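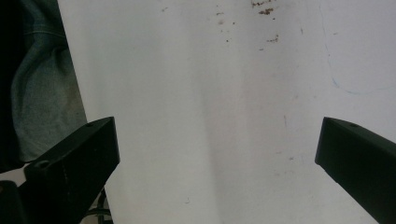 Figure 4.1 Brown flecks and a faint blue line on a white board.

Chapter 4
Boards, Marks and the Spray Bottle

If you have ever shared a work table with other people, you already know most of what this chapter has to say, and I hope you will be patient with me while I say it anyway. A white board laid over a table is a wonderful thing to work on. It is bright, it shows you where you put the small screw, and it spares the wood underneath. It also remembers everything! A month of ordinary use will leave it with a collection of specks, smears and stray lines, and sooner or later someone has to stand in front of it with a bottle and a cloth and decide where to begin.

I learned this trade (and it is a trade, whatever my cousins say) in the workrooms at Kitumville, where we had 48 tables and one supply closet. Our supervisor, Oskari Vainio, would not let a new person touch a bottle on the first Monday. We were sent around to look. We looked at every board from straight above and then again from the side, with our chins nearly on the edge, and we wrote down what we found. I thought it was the dullest morning of my life, and I have made every class of mine do it ever since.

Looking comes first, then, and it is worth learning to sort what you see. Specks and flecks with some color to them may be sitting on top of the surface or may have sunk into it, and a fingertip in a thin glove will often tell you which. Faded lines are usually old marker or pen, and those want a different treatment from a spill. A soft gray patch is the one that fools beginners, as it may be grime or it may only be the way the light falls. Move your head, or move the lamp. If the gray moves too, leave it alone.

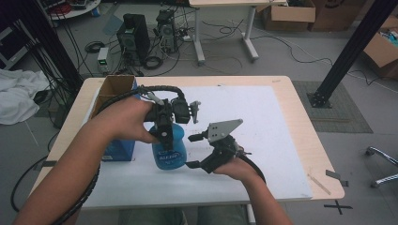 Figure 4.2 A blue spray bottle held over the board, with an open cardboard box at the left side.

Now for the bottle. Read the label before you lift it over the work, every time, even when you are quite sure you know what is in there. Spray a corner first and wait. Keep boxes, sticks, rolls of tape and the like off to the side while you clean, or better still move them to another table, for a cardboard box drinks up cleaner and then sags in a very sorry way. Work in strips from the far edge toward yourself, wiping each strip before you spray the next, and fold the cloth to a clean face as you go.

The rest of the chapter takes up these matters one at a time. Section 4.1 covers dry dusting, Section 4.2 covers stains by type, and Section 4.3 deals with ink, including the long story of the Flanagan tables. Allow 40 minutes for the first exercise and have two dry cloths ready.

Words to know: fleck, smear, residue, test corner, dwell time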